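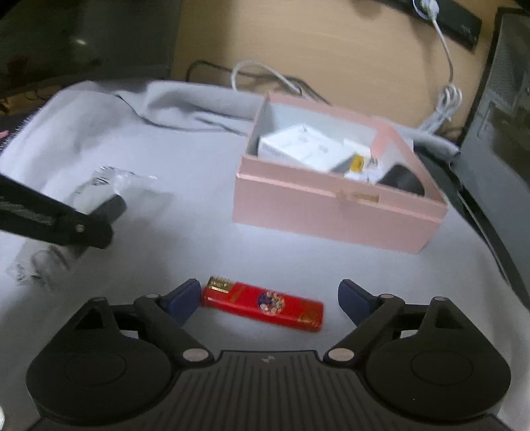 图1　红色一次性打火机，金属顶部为金色。

**内容运营实验室工作记录**
2016年1月5日
记录人：Hemant Kaushik
复核：Skarphéðinn Nørgaard
项目：Dilari 品牌博客订阅邮件改版（委托方 Vostent）

## 一、事由

Vostent 于 12 月提出，Dilari 博客的订阅邮件打开情况尚可，但读者点入正文后很少继续阅读其他文章，希望本室就邮件正文的写法给出意见。委托函中所附的问题较为笼统，经与对方联系人电话沟通，确认本轮只处理邮件正文的摘要部分，标题、发件人名称及发送时段暂不变动。网站侧的相关阅读模块由 Gotano 负责，不在本室职责范围内。

本日工作为整理上一轮测试的读者回信，并据此确定下一轮的文案版本。

## 二、材料

上一轮测试邮件末尾附有一句“如有意见，请直接回复本邮件”。截至关闭收件时，共收到回信 694 封，由 Awasthi 系统自动归档。归档时系统按收件地址合并线程，同一读者多次来信者显示为一条，展开后方可见全部内容。初次导出时未勾选“展开线程”，导出文件明显偏短，已作废，文件名加注“勿用”后仍保留在共享目录中，请各位引用前核对。

自动回复（休假通知、离职通知、地址变更通知）混在其中，Awasthi 的过滤规则对中文自动回复基本无效。规则词表为英文，中文“本人正在休假”一类措辞未收入。现已手工补入若干常见写法，重新过滤一遍，结果较前可用。词表改动记录见本室规则文档，请勿直接在系统内覆盖。

从剩余回信中抽取 300 封做人工编码。抽样由系统随机给出，未按地区或订阅时长分层。Nørgaard 认为应当分层，理由是老订户与新订户对摘要的期待可能不同。此意见成立，但订阅时长字段在迁移时有缺失，补齐需委托方配合，本轮先按简单随机处理，并在报告中说明。

## 三、编码办法

编码由两人独立进行，不一致处当面讨论。类目定为 4 项：

- 摘要过长，或与正文重复；
- 摘要未说明正文讲什么；
- 语气不适（含“推销味重”“过于亲热”等表述）；
- 与摘要无关的其他事项。

最初草案另有“正面评价”一项，试编后取消。正面来信多为一句致谢，看不出读者所指为何处，归入其他事项。若日后需单独统计，原始编码表备注栏中已有标记，可据此恢复。

试编时分歧主要集中在语气一项。例如有读者写道：“每次都叫我‘亲爱的朋友’，我并不认识你们。”Kaushik 编入语气不适，Nørgaard 编入其他事项，理由是称呼语位于摘要之前，严格说来不属摘要。讨论后统一为：凡涉及邮件正文措辞的，一律归入语气不适，不再区分所在位置。编码手册已相应修改，此前已编部分按新口径重看。

另有一封来信篇幅很长，逐段批改了当期邮件的标点。所批大多有理，已转交文案组留存。

## 四、观察

编码尚未全部完成，以下仅为阅读过程中的初步印象，不宜对外引用。

1. 抱怨摘要过长的来信，往往同时提到在手机上阅读。现行模板在手机端会将摘要首段排得很密，读者所说的“长”有一部分恐为排版所致。需先看模板，再谈删减字数。
2. 认为摘要未说明内容的来信，多指向以提问开头的几期。“你是否也曾为此烦恼？”之后仍未交代所谓“此”是何事，读者须点开方知。文案组原意是引起好奇，从来信看，相当一部分读者的反应是不耐烦。
3. 对语气的不满集中在称呼与结尾。结尾的“快来看看吧”被多次引用。正文部分少有人提及语气。
4. 归入其他事项的来信中，有不少询问如何退订。退订链接位于邮件最末，字号偏小。此事不属本轮范围，但涉及合规，已单独去函告知 Vostent。

## 五、下一轮方案

拟设 2 个版本，除摘要外其余部分完全一致。

甲版：沿用现行写法，仅去除称呼语与结尾的催促句，作为对照。

乙版：首句直接陈述正文主题，次句交代读者可从文中得到何种具体信息，不设提问，不设悬念。写作时以正文小标题为依据，避免出现正文未涉及的承诺。

文案组曾建议增设丙版，即不写摘要，仅列标题与链接。考虑到订户规模有限，再分一组后各组人数偏少，暂不采纳，留待后续。

观察指标以点入正文后是否继续打开站内另一篇文章为主，邮件打开情况仅作参考。打开数据依赖图片加载，部分邮件客户端默认不载入图片，数值会偏低，且两版偏低程度未必一致。此点在上一轮报告中写得不够清楚，委托方曾据此追问，本轮报告应在首页注明。

## 六、问题与待办

- Gotano 计划调整站内相关阅读模块，时间未定。若调整落在测试期内，主要指标将无法解释。已请对方在测试结束前冻结该模块，尚待书面答复。（Kaushik）
- 补充向 Vostent 索取订阅时长字段，说明用途。（Nørgaard）
- 手机端模板截图，不同机型各留一份，附于编码手册之后。（Kaushik）
- Awasthi 导出设置写入操作说明，特别注明线程展开选项。（Kaushik）
- 读者来信中含姓名与电话者，编码前须遮去。本日发现数处遗漏，已补遮，旧文件已从共享目录撤下。（全体）

## 七、复核意见

编码口径的修改可以接受，但须在报告附录中列出修改前后的对照，不应只给最终版本。第四节第一条请勿写入给委托方的中期说明，待模板核查完毕后再定。乙版首句建议由文案组起草、本室审阅，本室不代拟。

抽样未分层一事，如字段能在测试前补齐，应重新抽取；如不能，照现有安排执行。

S. Nørgaard

补记：Gotano 来电，称模块调整可以推后，书面函件随后寄出。收到前，测试不启动。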